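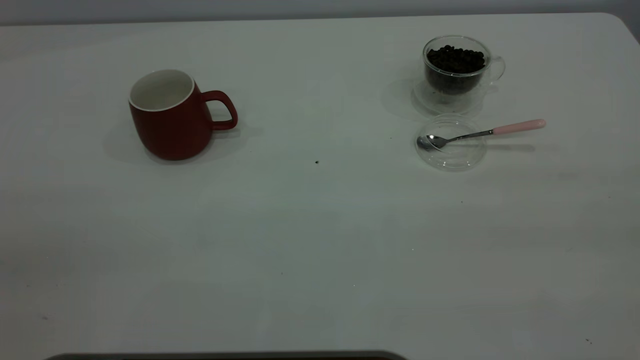 Cómo solicitar la consulta de testimonios orales sobre derechos civiles

El Archivo Jevulano conserva grabaciones y transcripciones de participantes en campañas vecinales por la igualdad en el acceso a la vivienda, la escuela y el empleo público. La consulta es gratuita y requiere cita previa.

Antes de la visita

Localice en el catálogo Plako la signatura de cada testimonio. La búsqueda puede hacerse por localidad, por organización o por tema; los nombres de los declarantes solo figuran cuando existe autorización expresa. Anote también el código de la serie, que aparece al final de la ficha.

Cumplimente el formulario de solicitud e indique el objeto de la investigación en un máximo de 200 palabras. Cada petición admite 2 signaturas. El fondo Ostapchuk – correspondencia, actas y octavillas – se solicita en un impreso distinto.

En la sala

Presente un documento de identidad y firme el compromiso de uso. Las audiciones se realizan en turnos de 60 minutos, prorrogables si no hay otras reservas. Se permite tomar notas a lápiz o en ordenador portátil. No está autorizada la grabación del audio.

Reproducciones y citas

Pueden pedirse copias de hasta 50 páginas de transcripción por persona y año. En toda publicación deberá constar la signatura completa, seguida de la fecha de la entrevista y del nombre del archivo. Los testimonios de la serie Closeck permanecen reservados hasta abril y no se facilitan copias parciales.

Instrucciones revisadas el miércoles 26 de febrero.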